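Culero Steel Mug with Colored Handle

Our everyday mug is back, and we couldn't be happier with how this batch came out! The body is stainless steel with a brushed finish, straight-sided and simple, and the handle is a big smooth loop in a soft blue-gray that leans a little toward mint depending on the light in your kitchen.

The shape comes from Oona Räsänen, who wanted a camping mug she wouldn't feel silly using at her desk. She drew 27 handles before settling on this one. It has no sharp corners anywhere, and there's room for your fingers even in thin gloves (we tried it on the dock at Cornthorpe in August, which up there can still mean gloves).

What we love most is how it ages. Brushed steel hides small marks well – the one Seija Kokkonen keeps in our workshop has been dropped more times than she'll admit, and it still gets filled first thing every morning.

Details
Body: stainless steel, brushed outside
Handle: blue-gray
Capacity: around 500 ml
Price: 39 euros
Care: wash by hand with a soft sponge, dry with a towel
Not for microwave use
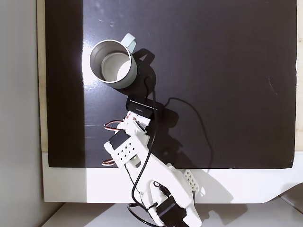

The lighter inside is a small thing, but it makes tea so much nicer to look at – you can see the color change as it steeps, and you can tell right away when the mug needs a proper scrub. If tea stains build up, fill it with warm water and a spoonful of baking soda, leave it overnight and rinse.

We made 3,000 in this run. The Lindqvist tray holds four of them with the handles turned out, and the Bikunik cork coaster fits the base if you worry about your tabletop. Both are sold separately.

Orders placed now ship from June 15, 2022. Spare handles aren't in the shop yet, but write to us if yours gets damaged and we'll send one out.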